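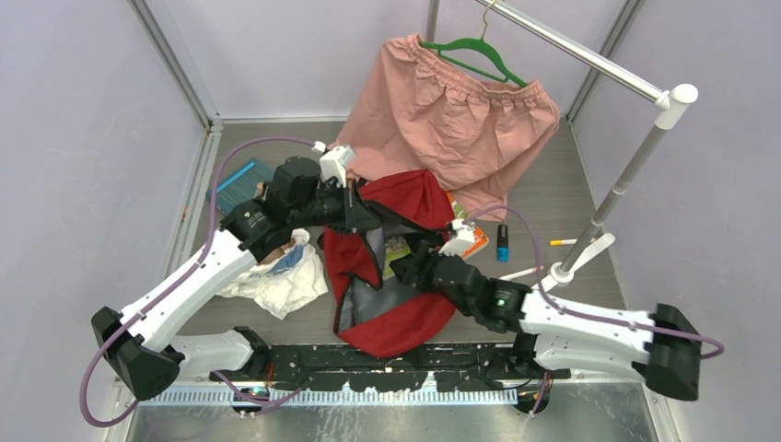
A pink garment on its green hanger, and the rest still waiting on the table.

I have come round to the view that a muddle on a table deserves a bit of respect. My old neighbour Ambros Baumgartner, a man who folded his dusters, used to say that you should clear everything off before you start, and for years I believed him. I would sweep the lot into a box, wipe down, feel marvellous for an evening, and then find the box again in May.

These days I start with whatever is on top and work downwards. Something goes on a hanger, and at once there is a bit of colour up on the rail and a bit less of it underneath. A small rack that stands on the tabletop is a lovely thing for this, I think, much better than the big wardrobe in the other room, where clothes go to be forgotten (mine cost me 400 crowns at the market in Wallatmont and I have never regretted it). Then you turn over something red with a grey lining, all bunched up, and find that a picture book has been under the edge of it the whole time.

And that is where the trouble starts, or the pleasure, depending on who is waiting for their supper. Books do not tidy like clothes. A shirt asks only to be hung up or folded, but a book falls open, and you are holding it, and well – you read a line.
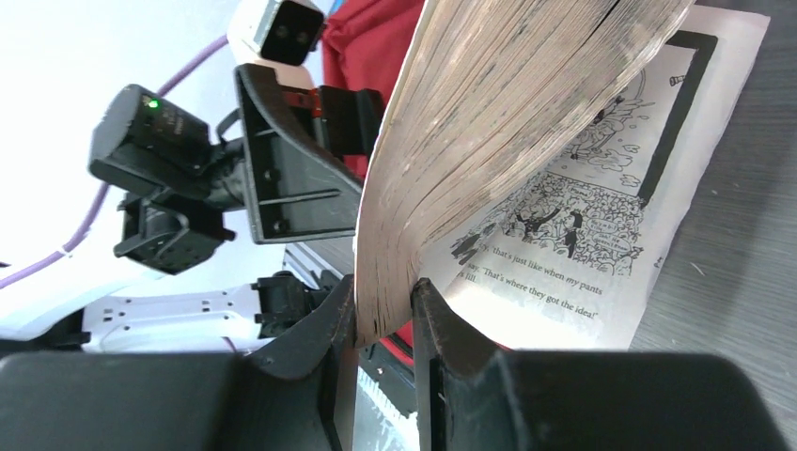

A thick paperback, open at the cartoons: "say, 'that's just like when my pants".

I defy anybody to put a book back on the shelf with a sentence like that left hanging. There is a whole crowd of tiny people drawn above it, too, and a crowd wants looking at. Gion Mayrhofer, who taught me most of what I know about keeping house, would call this dawdling. I would call it the wages. If a table takes twice as long to clear on account of a few pages of cartoons, then let it, and have supper late. The socks will keep.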